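Workshop notebook, Irberg ball bench. Sunday, late

Finally got the full set of match balls through the bounce rig, and I'm so pleased with how it went! All 41 from the women's league are done, Skukbridge's and Grulleck's included, every one pumped to the same pressure and left to sit overnight before dropping. Only 7 came back low, and most of those are the old stitched ones we suspected anyway (the panels near the valve have gone soft, you can feel it with a thumb).

The thing I really want to write down is the valve trick. Apolline Hamel suggested one drop of glycerine on the needle and a slow quarter turn going in, and the leak rate on the bonded balls dropped straight away. I redid three I'd given up on and they held for the full 60 minutes. Lovely!

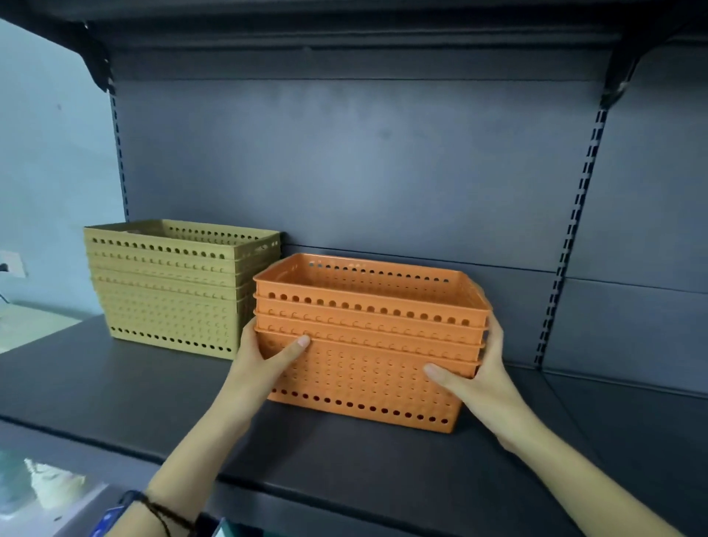
Next job is sorting the small stuff before the away kit comes in: needles, spare bladders, gauges, the patches Hauksdóttir sent over. I want each club's bits kept apart this time, because last month Grulleck's gauge ended up in with ours and we spent an evening chasing a pressure error that wasn't there. The orange baskets are good for this, shallow enough to see what's in them and full of holes so the grit drops out, and they nest when they're empty. Labels go on the short end, please. Bladders flat, never folded.

Still to do: drop the low ones again from the other side of the valve, and try the winter ball at fridge temperature. Can't wait for that one. Gauge reads a hair high at the bottom of its range, so write down both numbers.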